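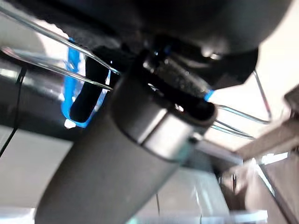 The owner of the packing room at Stasta doesn't want her name used, on the grounds that her mother reads this newsletter and believes she runs "something with offices." What she runs is one long room on the second floor of the old Timotwood building in Renodside, where other people's odds and ends are sorted, wrapped and put into boxes. She has been at it since August of last year and has views on tape.

"Cheap tape is a personality test," she says, before I have my coat off. "You find out who you are when it splits for the third time. I found out I was someone who throws tape."

Stasta packs small household goods for shops too small to have a back room of their own. Soap dishes, drawer dividers, clips for keeping a bag of rice shut, the little feet that go under a chair. The shops send the goods over loose and Stasta sends them out again in order. On a slow week that means 576 parcels. The week before I visited had not been slow, and she gave the number, 1200, in the tone other people use for a dental bill.

I asked whether the work was dull.

"Of course it's dull. I like dull. I used to plan weddings."

She doesn't miss the weddings. She does miss the cake. What she learned there, she says, was how to look at a heap of stuff and see what had to go in first, and it is much the same heap now with fewer cousins in it. Heavy things at the bottom. Anything with a lid gets the lid checked. Anything that rattles gets opened again, even when it's five minutes to six and everyone has heard it rattle and is pretending otherwise.

Her system for the shelves took most of a winter. The first version was alphabetical, "which sounds clever until you're looking for a sponge and can't remember if it's under S or K for kitchen." The second went by size and lasted nine days. The current one goes by how annoyed she gets when she can't find the thing. Scissors are at eye level. Labels are next to the scissors. The fancy tissue paper, ordered for one customer who has since gone quiet, is up near the ceiling, all 1000 sheets of it.

"If you know anybody who needs tissue paper," she says, and leaves it there. I went home with some.

We talked for a while about boxes. She keeps three sizes and refuses to stock a fourth. A salesman from Nicholas, the carton supplier across the river, has been trying to interest her in an in-between size for months, and she speaks of him with real warmth, the way you might speak of a raccoon that keeps coming back.

"He says I'm wasting space. I tell him I have crumpled paper for the space. He says, what about the cost of the paper? And then I offer him a coffee and we talk about his knees."

Is there a right way to crumple paper? There is, and I was made to do it. You pull the sheet through a loose fist so that it comes out long and springy. I had been making balls, all my life, in front of people. A ball rolls to one corner and sulks there while the soap dish goes wherever it wants. Mine were taken apart and flattened for reuse without comment.

She is less strict at home. The drawer under her own oven holds takeout menus, a bicycle pump and a great many lids that belong to nothing. Friends assume her closets are beautiful and she has stopped correcting them, though she no longer lets anyone hang up their own coat.

The one subject that made her serious was returns. A box comes back and you can tell from the way it was closed how the person felt. Some are folded up neatly with the original paper. Some have been shut with whatever was within reach. One came back this spring held together by hair ties, and she kept the hair ties.

"They were good ones," she says.

By then it was getting on for four and a new delivery had come up in the elevator, drawer dividers mostly, and she had started glancing at it over my shoulder. I asked if there was anything she wanted readers to know. She thought about it while cutting open the first carton.

"Write the apartment number on the label," she said. "Big."

Stasta takes new customers by appointment. Ring the lower bell, as the upper one belongs to a dentist.

24 October 2018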